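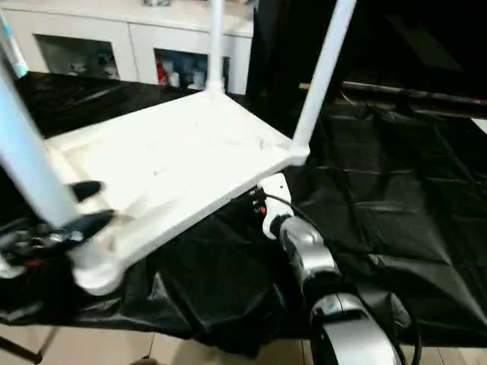

Two arms on one stool is still slower than one pair of hands, according to a colleague on the assembly side, and the people who used to do the job should be told so plainly. The remark was made at the December review at Collet, and it has been recorded in the minutes at the speaker's request.

The point is accepted. A practised assembler at Jirgate completes a plastic stool in 3 minutes. The two-armed station takes 11, and a member of staff must remain within reach of the stop button throughout. Management has nevertheless confirmed that the station will stay in use until it has handled 500 stools, after which the figures will be examined again.

What has changed in the meantime is the working day. Staff who fitted legs for a full shift now spend 60 minutes at a time supervising the station, then move to inspection or packing. Several have reported less strain in the wrists. Others have said that watching is more tiring than doing, and that they miss the company of the old bench — a matter which does not appear in any output report but which was raised more than once.

Pay grades have not been altered. The question of whether supervision should count as skilled work remains open, and my own view is that it should. Knowing when a leg is seated badly is knowledge gained at the bench, and the station depends on it every hour.

Training notes from Idumis will be issued to both shifts before the trial is extended to the Ustosex line. Comments on the draft rota may be left with the shift office until four o'clock on the last working day of the month.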